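Teaching a two-armed robot to move a plastic basin by remote control (and whether you should bother)

Last changed 2021-04-03

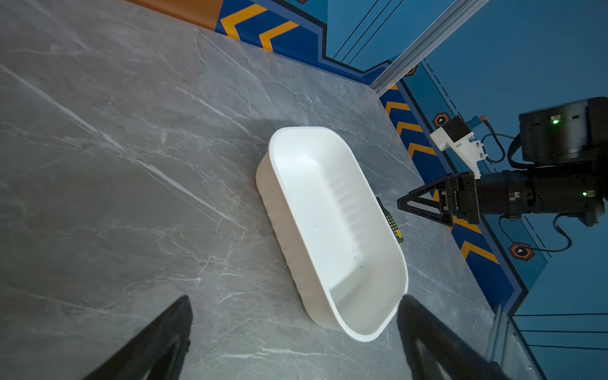
Wrist view with the fingers open, basin in the middle, second arm waiting on the right.

Every few months someone tells me that robots can now learn any household job if you show it to them a few times. I have shown them plenty of household jobs. Mostly what they learn is my bad habits. Still, if you have a pair of arms and a free week, teaching by remote control is easier to get going than writing the moves out by hand, so these are the steps I use.

The job is a dull one: take hold of a plastic basin, turn it square to the table and set it down again. Pick something this dull for your first go. The Tillura guide starts people off with folding a towel, and I think that puts more beginners off than anything else in it.

What you need

Two arms with parallel grippers, a camera at the wrist, a pair of hand controllers and a computer that can save the joint positions and the video together. I use the Lisis recording program. It is ugly and it crashes if the disk gets full, but it keeps the two in step, and the prettier ones I tried did not.

Step 1. Set the table

Put the basin within easy reach of both arms. Do not line it up neatly with the edge. If it always starts out straight, the robot will learn to reach for one spot on the table and you will think it is clever until somebody nudges the basin. Set it at a slant, a different slant each time.

White plastic on a shiny grey top with veins in it is harder than it sounds. The pale streaks can be mistaken for an edge. Some people cover the table with a plain cloth. I leave mine bare, as I want to know early if the thing is going to be fooled.

Step 2. Look through the wrist camera before you touch anything

Open the fingers and bring the arm over until the basin sits between them in the view. You should have the whole rim in sight and at least the tip of the other gripper. If you can't tell from that view what to do next, the robot won't be able to either. I drive the whole task once looking only at the screen, with my back to the table. It is slow and annoying, and it has saved me from recording a lot of rubbish.

Step 3. Record

Press start, wait a moment, then move. One arm takes the near rim, the other comes in from the side. Go at an even pace and don't stop to think half way, or the pause goes into the recording and comes back to haunt you. Lift only as far as you need to. When the basin is down, open both grippers, back away and press stop.

If you fumble, you have two choices. Throw the run away, or put the mistake right and keep it. Mulder's notes say to keep every fumble because the robot needs to see recoveries. I kept 29 of them last September and got a robot that fumbled on purpose. Now I keep the small ones only.

Step 4. How many runs?

The figure that gets passed about is 600. I have never seen a good reason for it. Do a short batch, train on it, watch what goes wrong, then record more of that part. My biggest set had 1936 runs and was no better at the turn than a set a third of the size – I had simply shown it the easy bit over and over.

Step 5. Test it properly

Move the basin. Turn it the other way. Change the lights. Put something next to it. Run each of these at least 3 times and write down the failures as well as the wins. The Turnau demo film shows one lovely clean run, and I would like to have seen the ones before it.

Common trouble

Fingers close above the rim: the approach in your runs was too high. Record some lower ones.

Second arm sets off too early: you were moving both hands at once without noticing. Do one, then the other.

Basin slides when gripped: check the finger pads, then slow down.

Works in the morning, fails after lunch: almost always the light on the table. Close the blinds and try again before you retrain anything.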